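Getting through soccer season without ruining the washing machine

We've got two players in the house and a third (me) who turns out for the over-35s when the knees allow, so from autumn right through to September the laundry smells like a drain. I've picked up a few habits over the years. Some I got from my neighbour Kinga Rácz, who washed her club's whole set of jerseys every week for longer than I've lived on this street, and the rest came from wrecking things.

Mud first

Let it dry. I know it's tempting to run everything under the tap the minute you get home, but wet mud rubbed into polyester just goes further in. Hang the lot over the fence or the back of an old chair, have your dinner, and then take it outside and whack it. I use a cheap nailbrush for the last of it, brushing along the fabric and never in circles. Most of the muck ends up on the lawn where it belongs!

After that it's a cold soak in a bucket with a scoop of whatever laundry soaker is on special. An hour is plenty for shirts. White shorts can stay in overnight if they have to, though I've stopped expecting miracles from white shorts. Whoever picked white for our under-12s has a lot to answer for.

Jerseys with printed numbers go through inside out, cold, gentle cycle, and no fabric softener. Softener leaves a sort of film on sports gear and the smell hangs on to it. Half a cup of plain white vinegar in the softener drawer does a better job, and no, you don't smell like a fish and chip shop afterwards. Never, ever tumble dry them. I melted the 4 off the back of my daughter's jersey and she played the rest of that season as a sort of blank.

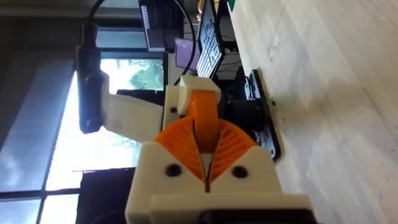

Socks I do separately now. Turn them inside out before they go anywhere near the bucket, and shake them somewhere you don't mind sweeping, as the little black rubber bits from the synthetic pitch get into everything. One winter I pulled a good handful of the stuff out of the pump filter. If your kids play on turf, check that filter once a month. Put a towel down first, and a shallow tray on top of the towel (ask me how I know).

Boots

Bang them together outside, then scrape. An old butter knife is fine for between the studs, or an ice block stick if it's a littlie doing the job. Wipe the uppers with a damp cloth and a dab of dish soap, wipe again with clean water, pull out the insoles and stuff the boots loosely with newspaper. Change the paper before bed. Keep them away from the heater – I can't say that strongly enough. My son's first proper pair went next to the gas heater in July and by morning the sole had come away at the toe and curled up like a stale sandwich.

For leather boots, a thin smear of dubbin or leather conditioner every few games once they're fully dry. Synthetic ones don't need it. If you've got screw-in studs, take them out at least twice a season and put a tiny bit of petroleum jelly on the threads, otherwise they rust in and you'll be there with the pliers and bad language the night before the grand final.

Laces can go in the wash in a sock with a knot in it. So can the captain's armband, if it ever comes home.

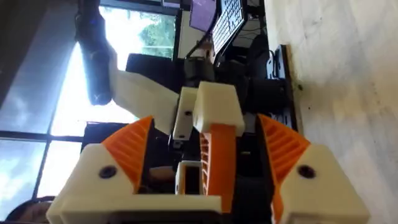 Goalie gloves are the fussiest things in the bag and they cost a fortune, so they get their own routine. I rinse them on my hands in lukewarm water with a drop of baby shampoo, rubbing the palms together gently until the water runs clear, then press the water out (don't wring!) and hang them by the wrist straps in the shade. The foam on the palms will crack if you leave it in the sun. For the backs of the gloves I use a soft brush, and my tip there is to get one with a decent handle. Slanting parallel ridges, like the ones on the orange piece in the photo, are what I look for when I'm buying, as a smooth handle shoots straight out of my hand as soon as there's soap about. If you've already got a smooth one, wrap a few thick rubber bands around it on an angle and call it done. Before a game, dampen the palms a little. Our keeper uses her water bottle, which is more civilised than how I was taught.

Shin pads and the dreaded bag

Shin pads get a wipe with vinegar and water after every game and a proper scrub in the sink every few weeks. The ankle sleeves usually come off if you dig around for the velcro, and they can go in with the socks. Bicarb shaken over the foam side and left overnight will take the edge off a really ripe pair. Shake it off in the garden.

The bag itself is often the culprit. Empty it. All of it, including the side pocket with the mandarin in it. I vacuum ours out, sponge the lining with warm soapy water and leave it hanging open upside down on the line for a day. In between I keep an old stocking in there with bicarb tied up in the toe. Xiuying Hao, whose boys play in my son's team, uses dry tea leaves for the same thing and her car smells a lot better than mine, so I might be switching.

Balls

A ball that goes flat over and over may only have a dry valve. Put a drop of silicone or glycerine oil on it and work the needle in and out a couple of times before you go and buy a new ball. Always wet or oil the needle, too. Dry needles tear valves, and they snap off at the worst moments. Check the pressure printed next to the valve and stick to it. Kids will pump a ball until it's like a rock if you let them, and then it's your kitchen window.

For scuffed balls, warm water, dish soap and an old toothbrush along the seams. Let some of the air out before you put them away for summer, and keep them out of the shed if your shed gets as hot as ours does.

A last one for the grass stains on knees and shorts: equal parts vinegar and water, dabbed on, left for half an hour, then a bit of dish soap rubbed in with your thumb before the normal wash. Test it on a hem first. It's got grass out of nearly everything here except my husband's lucky track pants, and he won't let me at those until the season's over.

Questions or tips of your own? Contact us | © Rekimo Home Notes | Back to top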